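3 Verschleißverhalten spritzgegossener Stirnräder im Trockenlauf

3.1 Ausgangslage und Prüfumfang

Kunststoffzahnräder werden in Kleingetrieben häufig ohne Schmierung betrieben. Die Auslegung stützt sich in der Regel auf Kennwerte, die an geschmierten oder initial gefetteten Paarungen gewonnen wurden. Für den Trockenlauf ist die Übertragbarkeit dieser Kennwerte begrenzt, insbesondere bei gleichartigen Werkstoffpaarungen.

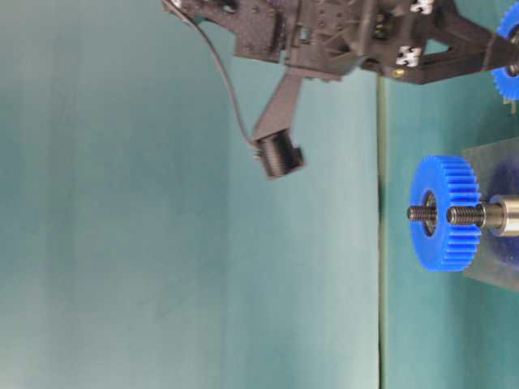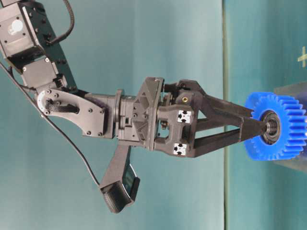
Abb. 3: Zwei Aufnahmen vom selben Ort; in der zweiten ein blaues Stirnrad aus Kunststoff.

Thandeka Mokgethi
Wissenschaftliche Mitarbeiterin, Arbeitsgruppe Tribologie der Polymere, Institut Prumov

Untersucht wurden Stirnräder aus unverstärktem Polyoxymethylen (POM) in zwei Chargen. Charge K stammt aus dem Werk Kemley, Charge S aus dem Werk Steyn. Beide Chargen wurden nach identischer Zeichnung gefertigt, unterscheiden sich jedoch in der Werkzeugtemperatur und damit im Kristallisationsgrad der Randschicht. Insgesamt gingen 262 Räder in die Auswertung ein. Räder mit sichtbaren Einfallstellen am Zahnfuß oder mit Gratbildung an der Trennebene wurden vor Versuchsbeginn ausgesondert und sind in dieser Zahl nicht enthalten.

3.2 Konditionierung

Die Räder wurden vor der Prüfung im Normklima gelagert, bis die Massenänderung zwischen zwei aufeinanderfolgenden Wägungen unterhalb der Auflösung der Waage lag. Eine Reinigung erfolgte mit Isopropanol im Ultraschallbad. Auf ein Einlaufen wurde verzichtet. Der Einlaufverschleiß ist somit Bestandteil der Messwerte und muss beim Vergleich mit Arbeiten berücksichtigt werden, in denen die ersten Lastwechsel abgetrennt wurden.

3.3 Versuchsdurchführung

Die Prüfungen fanden auf dem Verspannungsprüfstand Irutano statt. Das Bremsmoment wurde über eine Hysteresebremse aufgebracht und am Abtrieb gemessen. Die Drehzahl am Antrieb betrug in allen Versuchen 600 1/min. Die Zahnflankentemperatur wurde berührungslos an der Austrittsseite des Eingriffs erfasst; der Emissionsgrad wurde für jede Charge getrennt an beheizten Plattenproben bestimmt.

Der Achsabstand wurde nach jedem Radwechsel neu eingestellt und mit Endmaßen kontrolliert. Bei den ersten Vorversuchen hatte sich gezeigt, dass eine Abweichung im Bereich des halben Flankenspiels bereits ausreicht, um die Lage der Verschleißmarke zum Zahnkopf hin zu verschieben. Die betroffenen Vorversuche wurden verworfen.

Als Verschleißmaß dient die Abnahme der Zahndicke am Teilkreis, gemittelt über alle Zähne eines Rades. Die Messung erfolgte optisch im Durchlicht bei abgeschaltetem Prüfstand nach einer Abkühlphase. Ergänzend wurde der gravimetrische Verschleiß bestimmt. Beide Größen stimmen gut überein, solange kein plastisches Fließen der Zahnköpfe auftritt. Bei Rädern mit ausgeprägtem Kopffließen unterschätzt die Wägung die Formänderung systematisch, da Material lediglich verlagert wird.

3.4 Ergebnisse

Der Verlauf der Zahndickenabnahme gliedert sich bei beiden Chargen in einen degressiven Anfangsbereich und einen annähernd linearen Bereich. Der Übergang liegt bei Charge S später als bei Charge K. Die Verschleißrate im linearen Bereich unterscheidet sich zwischen den Chargen nur geringfügig, die Streuung innerhalb der Chargen überwiegt.

Von den geprüften Rädern fielen 87 vor Erreichen der vorgesehenen Lastwechselzahl aus. Vorherrschende Ausfallart war der Zahnfußbruch, gefolgt vom Anschmelzen der Flanke. Anschmelzungen traten ausschließlich in der höchsten Laststufe auf. Rasterelektronenmikroskopische Aufnahmen der Bruchflächen zeigen bei Charge K wiederholt einen Anriss nahe der Bindenaht. Bei Charge S ließ sich kein bevorzugter Anrissort feststellen.

Auffällig ist das Verhalten des Rades mit der laufenden Nummer 2089. Es erreichte in der höchsten Laststufe die vorgesehene Lastwechselzahl ohne messbares Kopffließen. Eine Nachmessung ergab ein größeres Flankenspiel als bei den übrigen Rädern der Charge. Das Rad wurde in der Auswertung belassen, sein Einfluss auf den Mittelwert der Laststufe ist gering.

3.5 Einordnung

Engelbrecht beschreibt für die Paarung POM gegen Stahl einen deutlichen Einfluss der Randschicht auf den Einlaufverschleiß. Für die hier betrachtete Paarung POM gegen POM lässt sich dieser Befund nur der Tendenz nach bestätigen. Ob die verzögerte Ausbildung des linearen Bereichs bei Charge S auf den Kristallisationsgrad oder auf die abweichende Oberflächenrauheit zurückgeht, kann mit den vorliegenden Daten nicht entschieden werden. Eine Trennung beider Einflüsse würde Räder erfordern, die bei gleicher Werkzeugtemperatur mit unterschiedlich strukturierten Kavitäten gefertigt sind.

Die Verfasserin dankt Zanele Engelbrecht für die Überlassung der Plattenproben und die Durchsicht von Abschnitt 3.4.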